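Right, a desk thread. I've finally sorted out where I work and I'm far too pleased about it, so mute me now if you don't care about tables.

Background: until this month I did everything at a 117 cm desk from my student days. Laptop, lunch, post, the lot. My right elbow hung off the end whenever I used the mouse and by teatime my shoulder was in bits.

Dalia Lahlou (my boss, endlessly patient) said take the big table by the window, no one's using it. So I did!

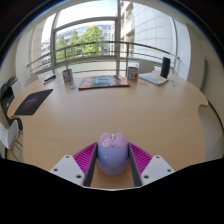
First thing I noticed was how much my arm relaxed. You can rest the whole forearm on the wood and still have room for a cup of tea and a notebook. I'd got so used to perching that I kept tucking my elbows in for the first two days.

Second thing: I bought a new mouse. The old one was a great black lump that came with the Asadon computers and it clicked like a stapler. Went for a small one in the end, because my hands are small and I was sick of stretching.

Someone asked whether a curvy table is a pain to work at. I thought it would be, and it did take me a while to find my spot. I tried sitting square to the straightest bit and hated it. Now I tuck myself into the front where it curves inward, with the black mouse pad off on the left lobe and plenty of bare wood on the right for paperwork.
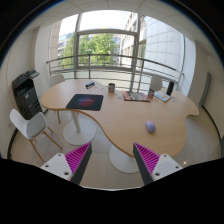
Pens were the next battle. My rule is that one marker lives on the table and the rest go in the drawer. Ivo from accounts has broken this rule 18 times and I have started hiding the good ones.

Stickers are allowed though. I've got a weakness for them (the El Fassi shop by the station does packs for 60p, it's dangerous) and they make the dull jobs nicer. The strawberry tin stays too, I will not be taking questions.
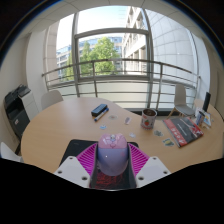 Pink and lavender mouse, strawberry tin, stickers everywhere.

Still to do: a proper lamp, and somewhere for the post from the Testdale office, which currently lives on my chair. If anyone's got a lamp they love that clips on to a table edge, send me a link please!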